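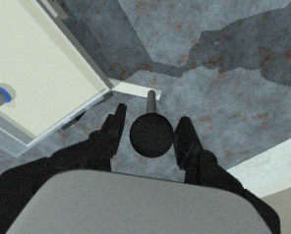

Ticket 647: Recorder says "grasped" when the gripper has grasped nothing

Opened by: Shota Iwasaki
Assigned to: Takeshi Hayashi
Product: Jamow recorder, Flosthorpe scene pack
Priority: Medium (was High, then I went to lunch)

What's wrong

I'm collecting 500 teleoperated demos in simulation for the Ueda pick task. Jamow stamps each one with a "grasped" flag, and the training script trusts that flag completely, like a puppy. I was 220 demos in when I started reading the flags against the wrist view.

Plenty of them say "grasped" at a point where only one finger is anywhere near the part. The part is the round black one with the short gray rod. The right fingertip is on it, or over it, hard to say with black on black. On the left there's a strip of floor showing between the part and the finger. I would call that standing next to something.

Steps to reproduce

1. Load any Flosthorpe layout with the cream box.
2. Bring the gripper down until one finger meets the part.
3. Stop. Don't close.
4. Read the flag. It will congratulate you.

Log

09:10, Shota
Restarted the recorder. Same result. Restarted the workstation. Same result, plus an update I didn't ask for.

09:45, Takeshi
Which contact rule are you on? The old one counts any touch by any finger. The new one wants both fingers for 30 steps in a row.

09:52, Shota
The settings page says "contact rule: default." It has no further opinions.

10:20, Takeshi
Default is the old one. I thought we changed that in February. We changed the manual.

10:25, Shota
The manual is very good, I'll give it that.

11:05, Takeshi
Try contact_rule = both_hold in the task file. The session file gets overwritten at launch, so editing that one will only make you sad.

11:40, Shota
Already sad, had edited the session file. Moved it to the task file and the flag now stays off with one finger on the part. It comes on late if I close slowly, but late I can live with.

13:15, Shota
Separate thing while I have you. The random lighting is throwing big hard-edged shadows across the floor, and the floor texture has those rusty brown marks all over it. Is that on purpose? Next to a shadow edge, black fingers and a black part turn into one shape with ambitions.

13:30, Takeshi
The floor is on purpose. Wakent asked for ugly floors. The shadows are on purpose too, though I'd have gone softer. Please don't throw those demos out – if the policy only ever sees clean floors it will fall apart on the first dirty one. If you want contrast, turn on part color variation. Leave the fingers alone, the real ones are black.

14:10, Shota
Color variation is on. Got a mustard part on the first draw. Hideous, easy to see.

14:50, Takeshi
For the 220 you already have: no need to record them again. The contact data is saved per finger, so the flag can be worked out from scratch. Run relabel with --dry first and look at the list before you let it write anything.

15:35, Shota
Dry run looks sane. Two demos end up with no grasp at all. I watched them both and the relabel is right: I nudged the part, lifted the gripper and ended the demo with full confidence. Deleted. The rest are written.

15:50, Takeshi
Leaving this open until the default itself is changed. Workaround for anyone else: set the rule in the task file.

Status: Open, workaround available

9 comments · 2 shares

Contact Jamow support | © Wakent | Back to top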